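Handheld gripper demos: keep the bad takes or throw them out?
Community Help > Robot learning > Data collection
Posted 29/10/2023 by slowpour_mel

Hi all, longtime reader, first real post. I've been recording demonstrations with handheld grippers for a table-clearing task, which for us means plates, containers, small boxes, that kind of thing. Two grippers, one in each hand, and no robot in the loop until training. We share the space with other people recording their own tasks, so it gets busy and I can't redo things forever.

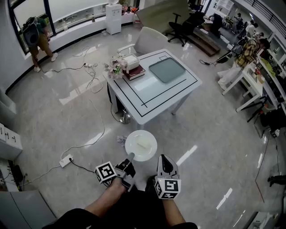
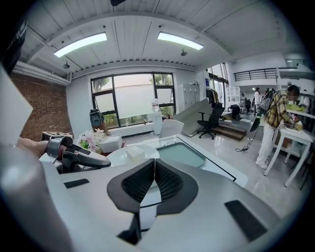 prerkell_fan would probably tell me to keep every single take and sort it out later, and I've read that advice in a few older threads here. My trouble is that I now have 880 episodes and I'm scared to look too closely at them. Some are lovely. In others I go for the plate, miss the rim, back off, and come in again from a different side. In a few I clearly changed my mind halfway through about which hand should do the job (I'm right-handed and my left hand has opinions).

So here's what I'm stuck on. Do I delete the takes with fumbles in them? My gut says the policy will learn to fumble. But a friend at the Gresinville meetup said that if it only ever sees perfect grasps, it won't know what to do the first time it misses one. Both sound right to me, and I've gone back and forth on it for most of June and well beyond.

Second thing, and sorry for cramming two into one post: how much should I move stuff around between takes? I've been shifting the plate by a hand's width or so and leaving everything else alone. It's quick, but I have a bad feeling about it.

We're aiming for 3000 episodes before the first proper training run, if that changes anything. Thanks!!

grutevico_tom

Keep them all. More data is more data. I never deleted anything and my drawer-opening policy works fine.

Also check your gloves, mine made my grip slide around.

tabletop_ines

I'd be a bit more careful than the reply before mine, although I do agree you shouldn't hit delete on anything yet. Disk is cheap and your opinion will change.

What worked for me was tagging. I made three piles: clean, recovered, and junk. Clean is what it sounds like. Recovered means I missed or bumped something but fixed it in one smooth go and still finished the task. Junk is where I froze, dropped a gripper, started chatting to somebody, or lost tracking. Only junk stays out of training. Your friend at the meetup is right about recoveries, by the way — mine got much better at second tries once I put those takes back in.

The hand-switching ones are the pile I'd worry about. If half your takes use the left hand for the plate and half use the right, with everything in the same place, the model has no way to tell which one you want. Some methods cope with that better than others, but why make it hard? Pick a rule (nearest hand takes it, say) and write it on a piece of tape where you'll see it. I had to relabel 99 takes because I hadn't done that, and it ate a whole evening with terrible coffee.

On moving things around: yes, move a lot more than the plate! A hand's width is fine for some takes, but I'd also swap which side the container is on, turn the boxes, take things off the table completely, and change where you stand. That last one gets forgotten. If you always start from the same spot with your arms at the same height, you've basically got one starting pose copied over and over.

And please train something small now. Don't wait for your big number. I waited, and found out very late that my gripper width readings were delayed compared to my video. Every single take had the fingers closing too late. A tiny run on the clean pile would have shown me that in the first week.

blackwood_bench

Seconding the small early run. One thing to add about pace: slow down less than you think. When I started out I moved like I was underwater because I figured careful meant good, and then the policy sat hovering over the cup for ages before doing anything. Those long pauses end up in the data too. I trim the still parts at the start and end of each take now, and if I hesitate in the middle for more than a breath or two it goes in the junk pile.

Also take breaks. I do sets of 11 and then put the grippers down. My takes at the end of a long set were sloppy in a way I couldn't feel while doing them, but it was really obvious on playback.

slowpour_mel

Thank you both (and Tom, I'll look at the gloves). The tape idea is going up tomorrow. I went through the first batch tonight with the three piles and it's less awful than I feared, mostly recovered with a small heap of junk where I was talking. Ines, did you check the timing by eye, or is there a script for it somewhere? I've got video and width logs saved separately and I'm not sure how to line them up.

tabletop_ines

By eye at first. Open and close the gripper three times fast in front of the camera at the start of a session, then look for the same three bumps in the width log. I can dig out my script this week, it's ugly but it runs.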